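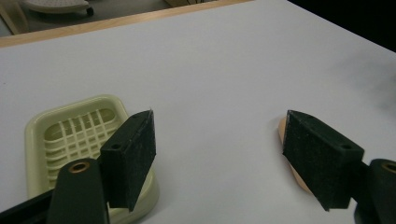 La planta de Plemwood inició en octubre la reorganización de su área de preparación de surtidos para el baño, en la que trabajan 50 personas distribuidas en cuatro turnos. El cambio afecta a las tareas de recogida y colocación de piezas pequeñas, hasta ahora enteramente manuales. Los artículos elegidos para la primera fase son de uso corriente, como la jabonera de color crema con fondo de rejilla y la esponja ovalada de tono melocotón, colocadas sobre la mesa blanca junto a los dos dedos verdes de la pinza. El personal del área participa en la definición de cada tarea y en la revisión de los procedimientos.

La presente galería forma parte de la memoria del proyecto Liveo, desarrollado por la empresa Plarkness en colaboración con la dirección de la planta.

Puesto de manipulación de piezas pequeñas. La pinza de mano dispone de dos dedos enfrentados, con almohadillas de superficie texturada.

Organización del trabajo. Los operarios asignados al puesto alternan la manipulación con la verificación de pedidos, función que antes correspondía en exclusiva a los jefes de línea. Durante el primer mes se registraron 577 ejercicios de recogida; el objetivo de la fase es alcanzar 1.000.

Formación y condiciones laborales. El acuerdo suscrito con la representación del personal mantiene las categorías profesionales y reconoce como tiempo de trabajo las horas de formación. La coordinación corresponde a Elmarie Mkhize, responsable de procesos.

Las consultas sobre el calendario de rotaciones se atienden en la oficina del edificio Rennie.

Publicado: 2019-11-15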